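Print this item | E-mail this item
Reading time: 2 minutes

The desk corner, after the April sort-out

Many of you asked how the small desk corner on our floor is doing, the one with the white desk and the cabinet unit over it. In April I promised to write a few lines when it was settled, and I am sorry that it has taken me so long.

To remind you of the starting point: the desk was bought with the last 754 dollars of the furniture budget, cabinet included. For a long time it was the place where people put a thing "only for one minute." We took out two full bags of old paper, a broken lamp from Scanlon and a great number of pens, of which very few could still write. The paper went to recycling and the lamp went to the electrical bin downstairs.

Then we had to decide what may stay. I proposed a simple rule, and most of you agreed with it: on the desk only what you use when you sit there, and everything else goes up. The keyboard and the mouse stay, of course. The plant was discussed longer than I expected. It has yellow flowers, it needs little space beside the keyboard, and I am happy to say it won the discussion. Please give it only a small cup of water and do not pour it over the keyboard side.

The tissues have moved to the open cubby under the cabinet, where a hand can find them without looking. I like this place for them very much — before, the box was always under somebody's papers. For the upper shelf we have no strict rule. Light boxes are welcome there, heavy ones please not.

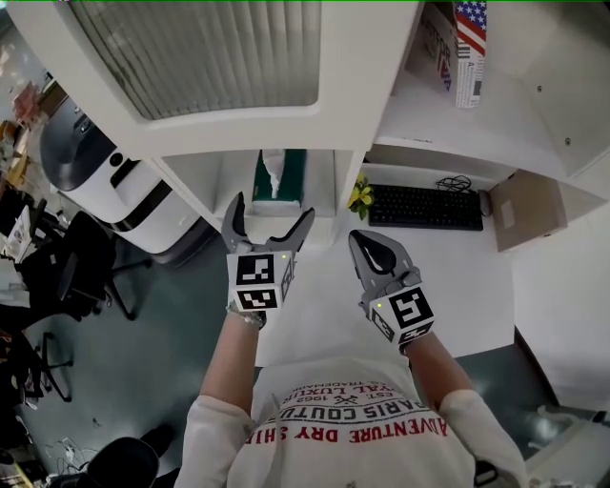 The desk corner, with the tissues in their cubby and the plant by the keyboard.

Two matters are still open. The first is the cables. I would like to buy a few clips from Henix, 80 cents for one piece, and fix the cables to the back of the desk. The second is cardboard. If you receive a parcel at this desk, kindly open it the same day and fold the box flat.

Suggestions are welcome at extension 808, or leave a note in my tray.

Bahman Mousavi

Contact: Vustico newsletter desk, room 54 | © 2018 Vustico | Back to top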